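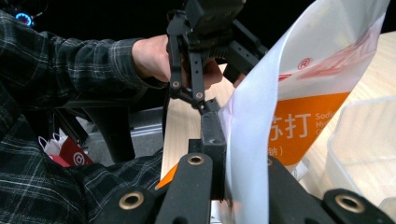 The Zillerholm and its bellows

4 Aug 2021

Print | E-mail

I have been promising to write up the folding camera for so long that Beverley Pirihi has stopped asking me about it, and when Beverley stops asking you know you've left something far too long. So, with a pot of tea and the window open, I'll try and get it all down before I forget which bits I did in which order.

The camera is a Zillerholm, the medium format one with the square negative, and it came out of a cardboard box at the Niltudley sale. I paid 70 for it, with a leather case that smelled of somebody's loft and a lens hood that belongs to a different camera altogether. The shutter fired at every speed (the slow ones took their time over it, but then so do I) and the glass was lovely and clear. The number inside the back ends in 2211, if anyone keeps a list of these things. I'd love to know what year that makes it!

What I didn't do at the sale was check the bellows. I know, I know. I have told other people to do it often enough. I was so taken with the shutter that I handed over my money and walked back to the bus feeling very clever, and the first roll came back with a bright streak across nearly every picture, always in the same corner.

The test is simple enough. You take the back off, wait until dark, put a small torch inside the bellows and look at the folds from the outside while you turn the camera about. Mine looked like a tiny Christmas tree. Most of the holes were along the corners, where the cloth has been bent back and forth for longer than I've been alive, and there was one nasty split down near the front standard that I could have posted a letter through. 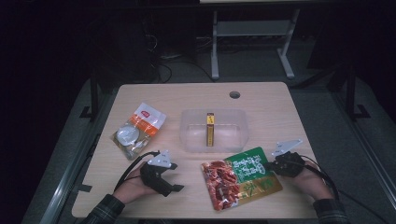 There are two schools of thought about what to do next. One says you patch it, with liquid tape or black fabric paint dabbed on with a cocktail stick, and you accept that you'll be dabbing again next summer. The other says you buy new bellows and do the job properly. New ones from Sheehan would have been 150 plus the postage, more than twice what I gave for the camera, and I couldn't quite bring myself to do it for something I might use six times a year.

So I patched. I used the Kaken black, the thin stuff, and put on 2 coats with a night between them, leaving the camera propped open the whole time so the folds didn't stick to each other. For the big split I glued a little strip of blackout cloth on the inside first. It is fiddly and you do need good light and a steady hand, and I had to stop halfway along one side because my neck was complaining. Huia Tawhiri told me afterwards that he takes the whole bellows out and works on it flat, and I can see that would be much easier on the neck, but I looked at the four little rivets holding mine in and decided to leave well alone.

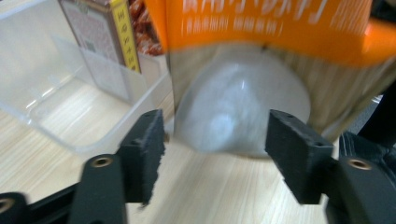
Packet with an orange band, over the table.

I tried the torch again once it was all dry and couldn't find a single pinprick. I then put a roll through it down by the river, slow film, everything at f/11 to be kind to the lens, and I left the camera open in the sun between shots on purpose. Not a streak anywhere! The pictures have that soft roundness in the corners that I like so much, and the middle is sharper than I'd any right to expect.

It still won't fold completely flat. The patch on the big split is a shade too thick and the door needs a firm push before it clicks, so I may go back and trim the cloth down a bit. I'm also getting a faint overlap between frames four and five, and I think that's me being careless with the red window, but if anybody has had the same thing with a Zillerholm I'd be glad to hear from you.

The next roll is going with me up the coast in October, and I'll put some of the results on here when I've got the scanner working again.

Print | E-mail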